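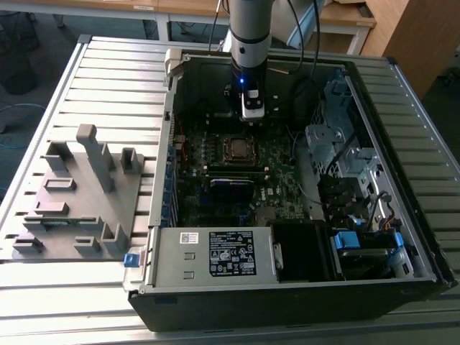
Poste 1 : unité centrale ouverte, couchée sur l'établi à lattes d'aluminium.

Association Girkine, atelier de réemploi informatique
Compte rendu de la réunion d'atelier du 18 juillet 2025

Présents : Nadège Masson (animation de séance), Chih-ming Wei (secrétaire de séance), les membres de l'équipe démontage et les deux stagiaires.
Excusée : l'équipe collecte, en tournée.

La séance est ouverte à 13 heures. Le compte rendu précédent est approuvé sans modification.

1. Lot Kamilik

Chih-ming Wei fait le point sur les ordinateurs remis par la société Kamilik. Le lot comprend 52 unités centrales, enregistrées à l'arrivée. Le tri se fait machine par machine sur le poste 1 : ouverture du panneau latéral, relevé de l'étiquette de l'alimentation, contrôle de la mémoire et du disque, puis décision (remise en état, pièces ou recyclage).

Les boîtiers se traitent couchés, carte mère vers le haut. Une stagiaire demande si l'on peut retirer le disque avant la mémoire. Réponse : l'ordre est libre, mais les loquets bleus s'ouvrent à la main, sans tournevis. Plusieurs ont été cassés sur le lot précédent et nous n'en avons plus en réserve.

Nadège Masson rappelle que tout disque sorti d'un boîtier reçoit aussitôt le numéro de la machine. Deux disques ont été retrouvés sans numéro dans le bac du fond. Ils seront détruits.

Décision : la fiche de tri comportera une ligne pour le disque et une ligne pour la mémoire. Chih-ming Wei modifie le modèle.

2. Câblage intérieur

Les nappes et câbles SATA seront laissés en place dans les machines destinées à la remise en état. Pour les machines destinées aux pièces, on les retire et on les range par longueur. Les câbles d'alimentation solidaires du bloc ne sont pas coupés, même quand le bloc part au recyclage : le repreneur, la société Wallura, les accepte entiers.

Il est proposé de souffler la poussière dans la cour avant d'apporter les machines à l'établi. Proposition adoptée. Les jours de pluie, on utilisera l'aspirateur.

3. État des établis

L'équipe démontage a fait le tour du mobilier. Les profilés sont droits et peuvent encore servir longtemps. Quelques rayures fines et un peu de poussière ont été relevées, sans conséquence pour le travail.
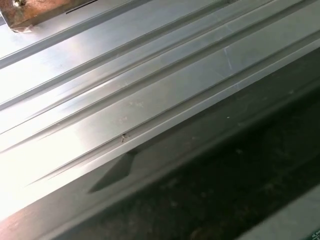 Profilé aluminium à rainures, avec le bloc brun-rouge dans l'angle.

Le bloc brun-rouge posé contre le profilé donne lieu à une discussion. Une partie de l'équipe souhaite le remplacer par une cale neuve, l'autre le trouve pratique et ne veut pas y toucher. Il reste en place jusqu'à la réunion de septembre. D'ici là, un essai sera fait avec une autre cale sur le poste 2.

Les rainures se remplissent de petites vis. Chacun passe le pinceau en fin de séance et vide la coupelle dans le bocal de tri. Pas de produit abrasif sur l'aluminium, un chiffon humide suffit.

Les reflets sur le métal gênent aussi la lecture des petites étiquettes à certaines heures. Nadège Masson apportera un tapis de travail gris mat, à essayer sur une moitié de l'établi.

4. Achats

Devis reçu de la maison Kahsay pour des bacs de rangement, deux jeux d'embouts et des bracelets antistatiques : 540 euros, livraison comprise. Le devis est accepté à l'unanimité. Une enveloppe de 100 euros est ajoutée pour la pâte thermique et les piles de carte mère.

La demande d'un second aspirateur est reportée.

5. Questions diverses

La clé du local de stockage doit revenir au crochet après usage.

Les cartons vides s'entassent devant l'armoire électrique. L'accès doit être dégagé avant la fin de la semaine ; les stagiaires et Chih-ming Wei s'en chargent.

L'affiche des consignes de tri date de l'ancien local et renvoie à des postes qui n'existent plus. Nadège Masson en prépare une nouvelle.

Prochaine réunion en septembre, date à fixer par courriel. L'atelier reste ouvert pendant l'été aux horaires habituels.

Le secrétaire de séance,
Chih-ming Wei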